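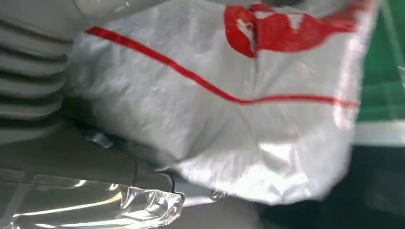
Quick one tonight, it's nearly nine and I've still got lunches to make.

So. The linen cupboard. Finally. I've been putting it off since February, when the top shelf let go and I just shoved everything back in with my knee and shut the door on it. Out of sight etc.

Doona covers from three houses ago. Single fitted sheets (we don't own a single bed any more!). Beach towels gone thin as tea towels. A mattress protector still in its packet, Premside, $31 sticker on it, never opened. No memory of buying that at all.

My rule was if I hadn't used it last winter it went in a bag. Yesenia Ibarra from over the back told me ages ago to save the big plastic shopping bags for this and she's right, they hold heaps more than a bin liner and they don't split when you sit on them. Which I did. Repeatedly. Soft stuff squashes down beautifully if you roll it first, then push the air out with your forearm before you tie the top.

What went:
old towels — the vet takes them, ring first
sheets and covers in good nick, op shop
two pillows, bin, don't ask
the crochet rug from Mum's — went in the bag, came out of the bag, is now on the couch

What stayed: two sets of sheets per bed, one spare doona, the good towels, the Meireles tablecloth we use at Christmas and never otherwise. All the pillowcases live inside each other now, a set to a case. Why did I not do this years ago. You grab one thing and the whole lot comes with it.

Nearly bought one of those Hadum shelf systems to fix the cupboard. $169! For wire! Went down to the hardware instead and got a length of pine and four brackets, and the shelf is back up, bit of a lean to the left but it's only holding towles.

Still to do: the bottom of the cupboard, where the picnic rug and the heat packs and god knows what else lives. And the bags have to get to the car before I start going through them again, becuase I will. I know what I'm like with a flannelette sheet.

Op shop takes donations till 4. Will try tomorrow after school pickup.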